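Store Robot Halted After Gripper Fault, Bottles Dropped at Rengifo Test Shop

A shelf-picking robot at the Rengifo test shop has been switched off after its right hand let go of full soda bottles three times in one shift, the company said. No one was hurt. One bottle burst on the floor and a customer aisle was closed while it was cleaned up.

The robot, built by Sternov and running on software from Muvus, had been filling orders in the shop since August. It picks drinks and packaged snacks from the shelf with one hand and holds the basket with the other.

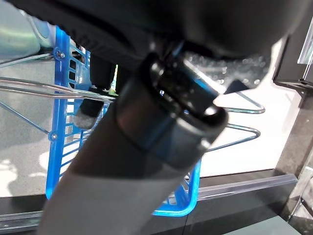 The wrist of the robot next to a blue basket and wire rack.

Wálter Betancur, who runs the trial for Rengifo, said the fault was first logged in the morning, when the fingers opened a moment too early over the basket. Staff reset the arm and kept going. It happened again before lunch. The third drop was the bad one.

"The first time we thought, ok, a slippery bottle," Betancur said. "After the third we hit the stop button and thats where it stays for now."

According to a short notice put out by Sternov in March 2025, the hand reported a firm grip when the finger motors were not in fact holding full force. Cause not confirmed. A worn connector in the wrist is being looked at, also a software update loaded the night before. Muvus said it is going through the logs and would not comment furthur. 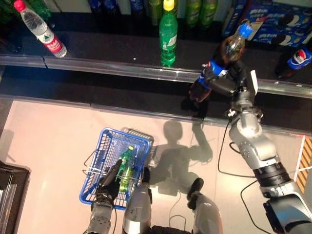
The robot with a bottle of Pepsi in its right hand and the shopping basket in its left.

Damage put at $3000, most of it for the wrist unit and a strip of flooring. The arm itself did not hit anything.

The stop button worked each time, Betancur said. But he was not happy that the machine went back to work after the first two drops with only a reset, and that rule has been changed. From now on any drop means power off and a call to Sternov.

A second robot at the Barnunetti branch has the same hand. It has been limited to boxed goods untill the check is finished. Sternov says the inspection covers 60 hours of running with weighted bottles, behind a barrier and with no shoppers in the store.

No date yet for a restart. Orders at Rengifo are being picked by staff.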